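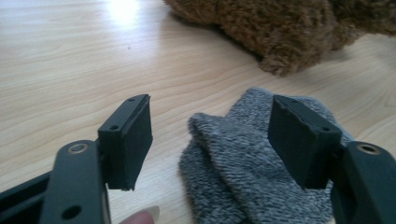
The open gripper over a grey sock, with a bit of brown plush at the top.

I promised I'd write up the money side of this before the year was out, and as it's Monday, December 31, 2018 and the kettle is on, I had better get to it. Several of you wrote after the June post to ask what a hand-held gripper sets you back and whether you need the arm as well. The short reply is no, you don't, at least for a good long while. The long reply is the rest of this post (sorry, you know what I'm like).

My budget for next year is 1000 pounds, all in. When I first sat down with a pencil I put nearly all of it against a small second-hand arm from Demissie, because an arm is the exciting bit and I wanted one on the table! Then I rang Hanne Ravn, who has been through all this already at Undum, and she asked me how many spare pads I'd allowed for. I hadn't allowed for any. She was very kind about it.

Pads are what get used up, you see. The fingers themselves go on and on, but the pads get their corners chipped and the covering starts to lift and fray, and then you're gripping fluff with bare plastic. So they now have a line of their own: seven pairs, ordered together from Oment so that I only pay the postage once. I've put the little screws on the same order, as I always lose those.

After that comes the camera, and a spare for it, and then storage for the recordings, which I badly underestimated last time. The arm has been moved down the page to "up to 700, if anything decent turns up", and I've written "not before June" next to it in capitals. If you add all that together you'll notice it doesn't quite fit — I've noticed too, and something will have to give, most likely the spare camera.
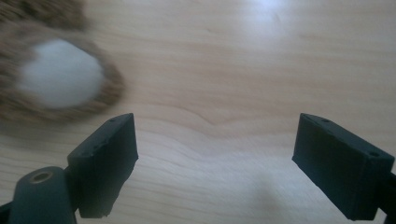

Fingers wide apart over the table, and something brown and white and fluffy going blurry in the corner.

One thing I'd gladly spend on sooner is light. My wooden table is lovely to work at, but it does throw back a bright patch of glare, and a plain matt cloth would cost next to nothing. A proper lamp would be nicer still. Brulside do one on a clamp that I've been eyeing for weeks, and I may treat myself if the pads come in cheaper than I fear.

As for things to pick up, please don't buy any. Socks and soft toys are already in the house, they're awkward in all the right ways, and they forgive a clumsy grip. I'll post the full list with prices once Oment get back to me, probably the second week of January, and if anyone has a Demissie arm gathering dust in a cupboard, do drop me a line.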